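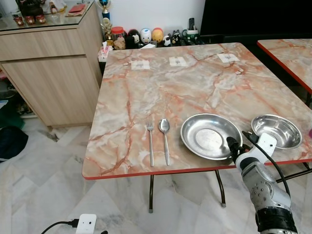 Wednesday, June 14, 2023

Table setting again. Fork, spoon, plate, bowl, all stainless, and the plate is still the one that costs us the afternoon. Shiny and shallow, so the fingers have almost nothing to get under - Yuto wants to come in from the rim and tip it, I'd still go for a pinch. We tried both. 31 tries on the plate, 200 logged for the whole set since May.

Dardo asked over lunch if it could do his dishes yet. No! It can maybe lay out a fork if you aren't hungry. My mother sets a table for six while talking on the phone, so we've got a ways to go.

To do: ask Zirkell about grippier fingertips, and move the bowl farther in from the table edge before somebody has to chase it across the tiles.

We use cookies to improve this site. Accept | Settings

© 2023 Irnia workshop notes | Contact | Back to top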